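Teaching the sandwich station by hand: your questions

I'm Oana Olteanu, and I run the demo sessions for Stovuro, our small project on getting a robot to put a sandwich together by copying people. I keep getting the same emails, so I've gathered the questions and my answers on one page. I'll add to it when I get a free evening.

What does "showing it by hand" mean? Do you grab the arm?

Sometimes, yes! We have two ways of doing it. One is to take hold of the arm and move it through the job, which feels a bit like leading a very stiff dance partner. The other is remote control: you sit to the side with a pair of handles, and the robot follows what your hands do. Either way we record everything and train on it later. For the sandwich work we mostly use the handles, because your own arm stays out of the cameras.

Do I need to know how to code?

No. If you can make a sandwich you can give a demo. The buttons you'll touch are start, stop and throw away, and the last one is there to be used, so please don't be shy with it.

Why not just toss the ingredients on a plate and let it sort things out?

We tried that first, back in August, and gave up on it. 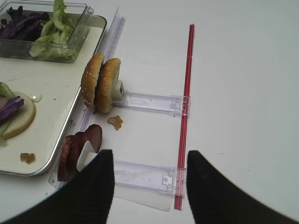 Feeding the food to one predictable spot saves a new person so much grief. Your first hour on the handles goes into learning how far apart the fingers are and how hard you're squeezing, and you don't want to be chasing a slice across a table on top of that. So the buns and the meat slices stand on edge at the ends of clear rails, with a white pusher against them, and you come down with the fingers open and close on the one you want. The shredded stuff is another story. Cabbage and lettuce sit together in a clear box on the tray, and for those you just pinch and hope a little. I still get wildly different amounts each time, and I've stopped fussing over it – the training copes with uneven pinches much better than it copes with a person dithering.

How many demos do you have?

We're at 306 kept ones for the full sandwich. I threw out plenty more. A demo goes in the bin if the operator changes their mind about the order halfway, or parks the gripper in front of the food while they think.

Is there a right order?

There's an order for each session, and you stick to it. Bottom bun, then greens, then meat is the one I give beginners. Whatever you pick, finish the whole set that way before switching. Mixing orders inside one set gave us a robot that hovered over the bread like it had forgotten why it came into the kitchen.

What if I drop something or leave crumbs?

Keep going if it's a crumb or a shred. Real kitchens have crumbs, and I want them in the data. If you drop a whole slice, pick it up with the gripper if you can and carry on. Those recoveries are gold, and I wish we had more of them. If it lands somewhere the gripper can't get to, stop and throw the demo away.

How long is a session?

You do 14 demos and then you get off the handles, even if you feel great. After that people get fast and sloppy without noticing (me included, and I have the recordings to prove it). Take a proper break, and do a second block if you still want to.

Should I go slowly?

Slower than you would with your own hands, but steady. My rule is to move at one pace and not stop above the food. If you need to think, think before you press start.

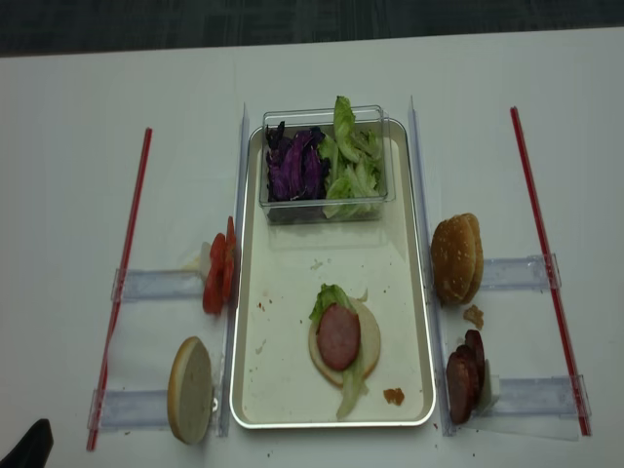 Mali Bowen wrote in to disagree with me on the pace. She finds that steady and slow is fine for the buns, but that lettuce goes better with a quick, confident grab, and that her slow pinches came up nearly empty. She also asked whether a pause really does any harm if it's only a second or so.

Fair points, Mali. I went back through a few of your demos and your quick grabs do look better than mine, so go ahead and be brisk with the leaves. On pauses I'm not budging. A second for you is a long string of "do nothing" samples for the robot, and it learns those as happily as anything else.

Can I bring my own handles?

Not yet. Tegwen Gittins has a set she swears by and we'd love to try it, but everything so far was recorded on ours, and I'd like to finish this round first.

Does it work without a person now?

Parts of it do. Placing the bun is solid. Picking a single slice of meat off a stack is where it still embarrasses me, as it likes to take two. More demos of just that step are next on my list, so if you've got a steady hand and a spare morning, write to me and I'll find you a slot.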